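Back on the island, finally

So we're home from Kiduline, and I've got a sunburned nose and a suitcase full of damp towels to prove it. We hadn't been since February, when the ferry was down to one crossing a day and half the guesthouses on the harbor road had their shutters closed. What a difference! Every porch had somebody's flip-flops on it.

We stayed with Ratih Kusuma again (same room, same squeaky fan, still love it). She told us the new visitor cap is 200 people a day, and you get a slip of paper at the pier that you have to keep until you leave. I lost mine in 3 hours. The man at the desk just sighed and wrote me another one.

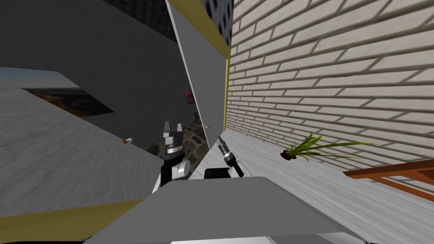 Do you need to book the ferry ahead? On weekends, absolutely, because the Sama boat only has 98 seats and they go fast, but on a weekday we walked right on.

Undier Beach was the big surprise for me. The north end is still roped off for the turtles, so everybody squeezes in by the rocks, and by noon you're pretty much sharing a towel with strangers. Go early! We were there before breakfast and had a whole stretch to ourselves, plus one very bossy rooster.

Teguh Wijaya is running his snorkel trips again too, 30 dollars with lunch, and the lunch is fried fish and more rice than I could finish. Bring your own mask if you're picky about fit. Mine leaked the whole way around Teoh Point and I'd still go again tomorrow.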